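Residents' Handbook > Kitchens > Small Appliances and Counters

Last updated: February

Grurnley Housing Services issues these notes to all households in the Birnness and Ackah buildings. They apply to countertop appliances and to the surfaces around them.

Toaster ovens should stand on a level, dry counter, with 6 inches of clear space on each side and above. Units rated over 1,000 watts should have an outlet to themselves. Extension cords are not permitted.
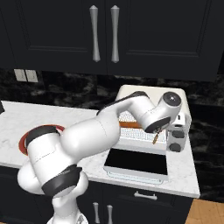 Crumbs are the most common cause of smoke alarms in our kitchens. Empty the crumb tray weekly and wash the rack in warm, soapy water. Before starting, turn the controls off, unplug the unit and let it cool fully. An element that glows orange, with the door down and the rack pulled forward, belongs to an oven in use – cleaning must wait. Scouring powder should not be used on the inside of the door.

Counters should be wiped after each meal with a soft cloth and a little dish soap, then dried.

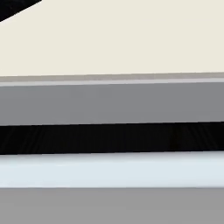 Stains from tea, turmeric and beet juice respond well to a paste of baking soda and water, left on for a few minutes and rinsed away. Residents should test the paste in a corner first. A plain cream surface with no pattern gives marks nowhere to hide, and prompt wiping is advised. Bleach should be kept for sinks and drains.

Cutting boards must be used for all chopping, and hot pans should be set on a trivet.
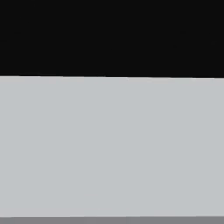
Trivets are available from the Clornia office on Saturday mornings, with a limit of 2 per household. Burns or chips in a counter should be reported to the same office before any repair is attempted. Filler kits sold for home use often leave a raised edge that collects grease.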